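Projects > Student Reports > Kuusisto Lab > Equipment Budget

Gripper Pair: What We Bought and What We Should Have Asked

3 shares | 2 comments

The grant was $500. Our first quote, from Zerelden, was $400 for one gripper, and the tissue paper task takes two. Lionel Lambert proposed that we do the task one-handed – he was outvoted.

Pakari sold us a pair of hand-held units for $300. Shipping and spare jaw fingers came to another $40, a line I had left out of the plan entirely. 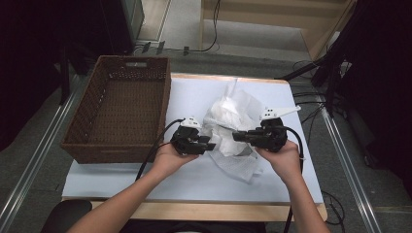 That left $160 for everything else, and cables ate into it fast. Next year's plan should price them per gripper, spares included, before anyone opens a catalog. The table was free, so it gets its own line in the budget: $0, our most accurate estimate.

Contact the Kuusisto Lab | Back to top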